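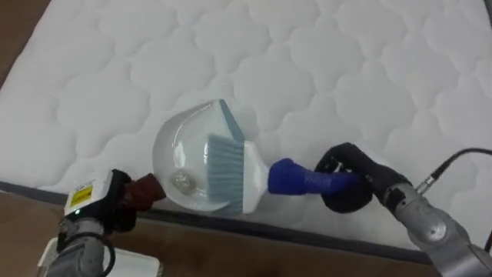

Teresa Mulcahy has cleaned mattresses for a living for 10 years, first in guest houses and now for Distby, a firm that gets furnished rentals ready between tenants. She does most of the work with a dustpan and a hand brush, and she starts before any machine or liquid comes out of the van. On a quilted top with puffy, rounded cells, she says, a scrap of crumpled foil can sit in a seam through several changes of sheets. "You lay the pan down almost flat, right on the quilting, and you bring the brush to it. If you hold the pan up in the air the stuff goes under it."

I met her on a Wednesday, at 10 in the morning, in the office Distby shares with a key-cutting shop. She had a list of 65 units to get through before the end of March and had finished her coffee before I sat down.

Her first rule is that the bed gets stripped completely. That includes the protector, which people tend to leave on. "They vacuum the protector and think they did the mattress. Take it off. Wash it. Then look at what you have."

After that she works from the head of the bed to the foot, in strips the width of the brush. She follows the stitching. On a wavy or scalloped pattern the dirt collects where the seams meet, and a straight pass across the top goes over it. She turns the brush and uses the corner of the bristles for those spots, then goes back to the flat of it.

"Short strokes," she said. "Long strokes throw crumbs on the floor, and then you have two jobs."

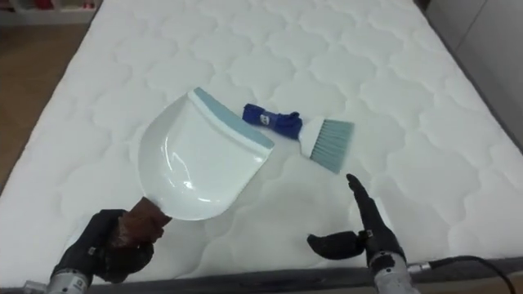

Dustpan with a pale blue lip and a hand brush on a quilted mattress top.

The pan matters more to her than the brush. She wants one with a soft lip along the front edge. Hard plastic rides over the quilting and leaves a gap, and she has seen a chipped edge pull a thread. She checks the lip with her thumb before each job and throws the pan out when it gets rough.

She also wraps her handles. "Cloth, tape, whatever you've got. By the third bed your hand is sweating and bare plastic slides around." Her coworker Niilo Eskola doesn't wrap his and says he has never had a problem. They have agreed to keep separate kits.

I asked about stiff brushes. She keeps one with dark bristles for the side band and for dried-on spots, and uses it on the top only with light pressure. Soft bristles do the rest. She doesn't mix them up with the floor brushes, which stay in another bag.

Joonas Lehtinen, who does the scheduling at Distby, allows 10 minutes per mattress for the dry work. Mulcahy thinks it should be more for a double. "He knows what I think," she said. Lehtinen told me later that he does know, and that the number is staying where it is for now.
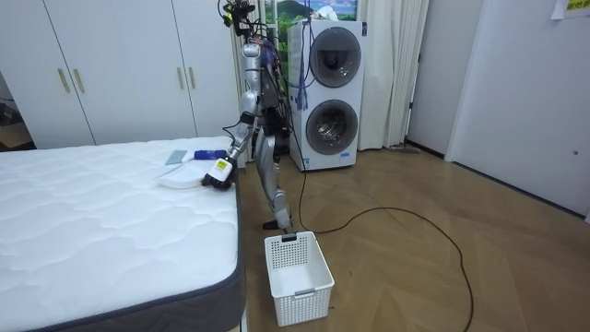
What she keeps within reach

The kit is small. Mulcahy sets her things down on the far end of the mattress while she works, so she isn't bending to the floor every minute. She carries a pan, a brush and a folded cloth, and moves them along as each section gets done. A basket stands on the floor near the foot of the bed for anything that has to leave the room.

She finds coins, hair ties, earring backs, pen caps and a lot of candy wrappers. Jewelry goes in an envelope with the unit number on it. Last year the office logged 136 envelopes, and Siiri Turunen at the front desk got most of them back to the people who had lost them.

"I never throw out a balled-up anything without opening it," Mulcahy said. "I opened a tissue once and there was a ring in it."

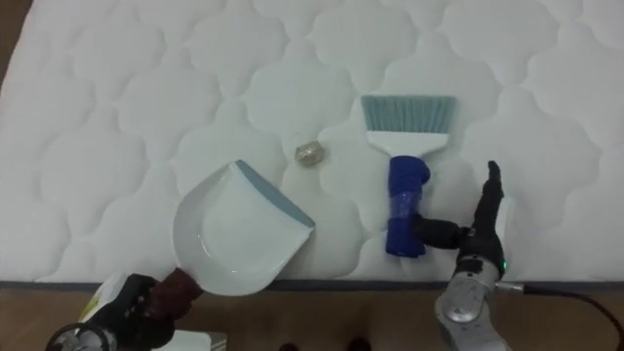 Tosivell Home Quarterly, No. 181, p. 65

The edge is where she sees other people quit early. The dark band around the side shows lint much more than the white top does, and the seam where the two meet holds grit. She runs a finger along the whole seam first, then brushes it toward the pan with the open side facing her strokes.

Only then does she vacuum, with the upholstery head, on low. Stains get cold water and a little dish soap on a cloth, dabbed and left to dry with the window open. She doesn't use baking soda on quilted covers. "It packs down in the stitching and you'll be brushing it out until summer."

For people doing this at home, she suggests twice a year, and a quick go with the brush whenever the sheets are off anyway. She does her own on the first warm weekend of spring. Her husband carries the bedding down to the line and she does the brushing.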